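Running the Cloth Demo on Open Day

This section is for whoever is standing at the folding station when the doors open at 10:00. I wrote it after doing the job myself for two open days in a row, so some of it is the official procedure and some of it is me telling you what I wish I'd known. If you want the wiring and the network setup, go to the section before this one. I'm assuming your Rivar arm is bolted down, powered, and talking to the station computer.

What visitors will see

The demo is called Pick and Place Soft Items, but everybody at Wodmont calls it the laundry demo and you can too. The arm looks down at a padded surface, finds a piece of cloth, picks it up, and sets it down again on the other side. One full cycle takes 60 seconds at demo speed. That feels slow when you're testing alone on a Monday and just right when you have a dozen kids pressed up to the barrier tape.

The big screen behind you shows the view from the wrist camera. People love this part! Give them a minute with it before you start talking, because they'll be looking at the screen anyway.

Before the doors open

1. Turn on the station computer first, then the arm controller. Wait for the green light on the controller before you touch anything in the software.

2. Open the Huvex panel and log in as "demo" (no password). Don't log in as yourself. Your own login gives you full speed, and we don't want full speed near visitors.

3. Check that the speed shown at the top of the panel is 4 percent for the warm-up. You'll raise it later.

CAUTION: Keep your hands off the padded surface from this point until the arm is parked. If you have to reach in, press Hold first, wait for the beep, and then reach. I know it's tempting to just flick a corner of cloth over. Please don't.

4. Press Warm Up. The arm goes through its joints one at a time and comes back to the ready pose. If it stops partway, see "When it sulks" below.

5. Smooth out the padded surface before you put the cloth on it. Wrinkles in the gray cover can look like cloth edges to the camera, and then you'll get picks in silly places.

6. Place the cloth. Drop it from waist height and let it land however it lands. Aroha Lowther, who trained me on this station, used to catch me arranging it nicely and make me do it over. A heap is fine. A heap is the whole point, and a neat fold makes the job look easier than it is.

NOTE: Use something with a strong color. Gray or white cloth on that cover is miserable for everybody, the software included, and the people in the back row can't tell what's going on.

7. Press Open Fingers, then Approach. Now look at the wrist camera view on the screen. You want both fingertips in view with a clear gap between them, and the cloth well inside the picture or at least mostly so. It doesn't need to be between the fingers yet. With the red striped-trim cloth lying over to the right, for instance, you still have plenty to work with: the folds show up nicely, the white band stands out, and the arm has only a short way to travel sideways.
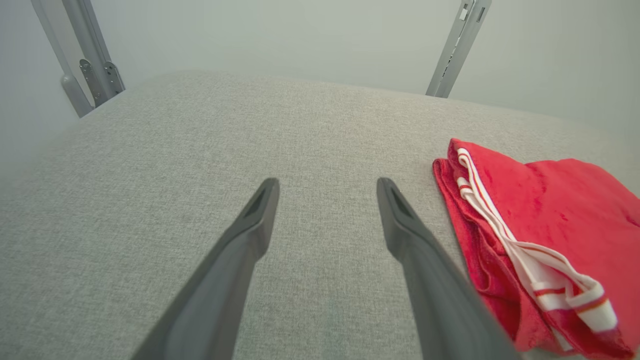 Starting the demo

8. Raise the speed to the demo setting (the button is marked Visitors) and wait for the panel to turn blue.

9. Say hello to your group and tell them the arm is about to move. Say it out loud even if they can all see it. People jump less.

10. Press Find. The software draws a yellow dot where it wants to grab. On the big screen the dot is about as easy to miss as a crumb, so point it out.

11. If you don't like the dot, press Find again. You get as many tries as you want. I usually skip any pick that lands right on the outer edge of the pad, where the cover curves away and the fingers have less to press against.

12. Press Pick. Keep one hand near the Hold button the whole time the arm is moving. I rest my thumb beside it and talk with the other hand.

13. When the cloth is up, the arm pauses. Use the pause! It waits for you to press Place, so you can take a question or let somebody get their photo.

14. Press Place, and then Reset. The arm parks itself to the side and the panel goes gray. You can now reach in and drop the cloth again for the next round.

CAUTION: Gray panel means parked. Blue panel means it can move. If you can't remember which is which under pressure, there's a card taped to the desk, and I look at it more than I'd like to admit.

Letting a visitor press the button

We do allow this. It's the best bit of the day for a lot of people, and Isla Henare at the front desk will send you families who have asked for it specially. A few rules, though.

- One visitor at the desk at a time, with the rest behind the tape.
- The visitor presses Find and Pick. You press everything else.
- You keep the Hold button. Always. Even if the visitor is an engineer and tells you so.
- No visitor's own clothing on the pad. Somebody will offer you a scarf. Scarves have fringes, fringes get into finger slots, and then you have a very cross person and a stopped demo.

Questions you'll get

"What happens if it misses?" It closes on nothing, the panel shows Empty Grip, and you press Find again. I like to let people see a miss. Twice I've had a miss on the very first pick of the morning and the group cheered louder when the second one worked than they would have otherwise.

"Can it fold?" Not on this station. There's a folding program on the bench in the back lab, and Merle Baxter runs a tour over there at 2:00. Send them along.

"Could it crush my hand?" The grip on this demo is turned way down, but don't offer to prove it. Tell them we keep hands out while it's moving and leave it there.

"How many times has it done this?" There's a counter at the bottom of the panel. It read 977 when I closed up after the October open day, and the next person will see whatever it says now. Kids ask this one the most, and they like to watch it tick over.

When it sulks

The arm stops during warm-up. Nine times out of ten the Hold button is still pushed in. Twist it to release, clear the message, and press Warm Up again.

The yellow dot keeps landing on bare cover. Press Reset, smooth the pad again, and drop the cloth somewhere else. If it still happens, check whether the sun has come around to the side window. Pull the blind down and try once more.

The camera view is hazy. Park the arm, press Hold, and wipe the little lens with the dry cloth from the drawer. The fingertips are always a bit soft in the picture because they sit so close to the lens, so don't go chasing that. Look at the weave of the cover instead. If you can see the specks in the fabric, you're fine.

The cloth slides off when it's lifted. Usually the fingers only got the top layer. Try another spot with a thicker fold.

Anything that smells, grinds, or shows a red message: press Hold, move your group back, and call Darcy Cosgrove on the internal phone. Don't restart it yourself.

Closing up

15. Press Reset, wait for gray, and turn the arm controller off before the computer.

16. Put the cloths in the bin under the desk. They get washed between open days.

17. Write the counter number in the station log, with your initials and anything odd you noticed. There are 500 stickers for the kids in the same drawer as the log, so if you're running low, write that down too and Nasrin Safavi will order more.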